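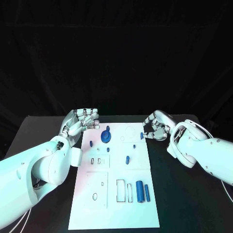

Cillby two-arm bench unit with the outline board and blue parts.

I get asked every week whether this one can do the washing-up. No, it can't! What the Cillby does is kitting — small parts out of a tray and onto a marked board — and for that sort of dull shop-floor job I'd happily put it on a bench now. Towels, cutlery drawers, anything floppy or greasy (my own kitchen, basically), I'd leave for a few years yet.

At Brillham we ran 357 placements over two shifts and 338 landed first time. The misses were mostly thin parts, so please talk to me before ordering if yours are tiny. Hire is by the week, 12 weeks minimum, and the outline board comes with it.
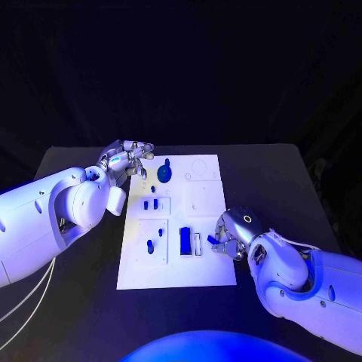
Hằng Diệp wrote to say her packing room at Keltumham would take one tomorrow if it could keep up with a person, and that at present it can't. Fair enough — it's slower than a decent packer, and I'd plan for 200 parts a shift until you've got your layout settled.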